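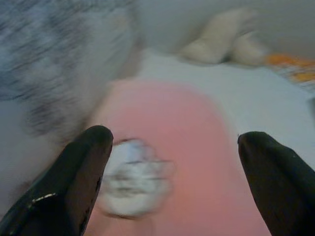
A small white item.

Udell Small Parts Cabinet, wall or bench version
Reviewed by Kyriaki Kouris
5 May 2026

I bought the Udell last October to replace a shelf of jam jars and a shoebox. I do minor repairs at home, mostly lamps, hinges and sewing machines, and the bits had spread into every room. The cabinet has been in use since then, so this is a review after a winter of opening and closing it, not a first look.

It comes assembled except for the feet and the wall bracket. The bracket goes up with two screws, which are in the box. The wall plugs are not, and the instructions don't mention this until the last page. My wall is old plaster and I used longer screws of my own. It has held fine, though I don't load the top row with anything heavy.

The shell is steel with a gray finish. The drawers are clear plastic. They slide well when they are lightly filled and a little less well when they are full of washers. There is a stop at the back so a drawer can't come all the way out by accident, and you lift the front slightly to get past it. That took me a few days to get used to. Visitors still pull too hard.

Dividers are included, but they fit only the wide drawers. I think this is the weakest part of the design. The narrow drawers are where I would like to keep three sizes of the same screw, and I ended up using small envelopes instead. The dividers are also a loose fit. Fuses stay where they are put. Needles slide under.

The labels are paper strips that go into a slot on the drawer front. Pencil is easier to read than I expected. If you lose the strips, index card cut to width works as well as the originals.

My neighbor Imad Bataineh has the Drunis cabinet, which costs less and looks much the same. We swapped a drawer to compare. The Drunis plastic is thinner and one of his fronts has cracked at the handle. His dividers are better, though, with a proper groove on each side. If I were storing beads or electronic parts, I would probably take the Drunis and accept the handles. I also looked at the Grivura in the store, but it has no back stop and the drawers fell out when I tipped it.

Customer service: one of my feet was missing. I wrote to Udell and got a reply from Huguette Lapointe, who sent a replacement and didn't ask for a photo or a receipt. It arrived within the week.

Capacity is hard to judge from the box, which claims 1,000 small screws per wide drawer. I haven't tested that. A full box of 800 drywall screws went into one of mine and the drawer closed, but I moved half of them out again as it was hard to pull.

Good: solid shell, drawers that stop, readable labels, quick help with the missing foot.
Bad: loose dividers, none for the narrow drawers, no wall plugs.

I would buy it again for hardware. For anything finer than a small nail, check the dividers first.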